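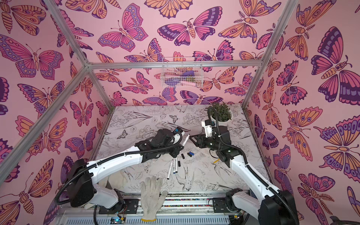
Last changed: Jun 5, 2026

Butterfly corner, Hollis building

Papered walls, printed table top, wire basket. Click for the larger size.

This page covers the wall and table coverings in the small booth on the ground floor at Hollis. The gallery for the Nirgate rooms is on its own page, and the plain paint rooms at Teltarton will be added later in June.

The paper is a butterfly and moth pattern on a pink ground, ordered from Mistov. It goes on the back wall and both side walls. The outlines are dark purple and the wings are filled in with magenta, orange, lavender and deep violet. Many of them have eyespots or scalloped edges. The insects are large, so the drops had to be planned before any paper was cut. We used 7 rolls and had part of one left over, now kept in the store room on shelf 12.

The wide magenta and purple butterfly was placed near the top center of the back wall, with the body pointing down. Tegan Maihi set that drop first and worked outward from it. The moth with the banded orange body ended up on the right wall, facing the table. On the left wall the big one with the spotted wing borders sits high up, toward the back of nothing in particular, which is where the repeat put it.

The table covering is white with fine black line drawings: flowers, leaves, stems, birds and insects, much like a coloring book. There is a small butterfly near the back middle and a long-tailed bird in flight closer to the front. We talked about a pink table to go with the walls and decided on white.

The white wire mesh basket hangs on the back wall under the bar, slightly right of center. Small things go in it, purple and pale pink ones among them.

Paper: Mistov, pattern 876, pink. Paste the wall, leave the paper dry, and wipe seams with a damp cloth only.

Questions about leftover paper go to Tegan at the Hollis desk, extension 98.

Back to all rooms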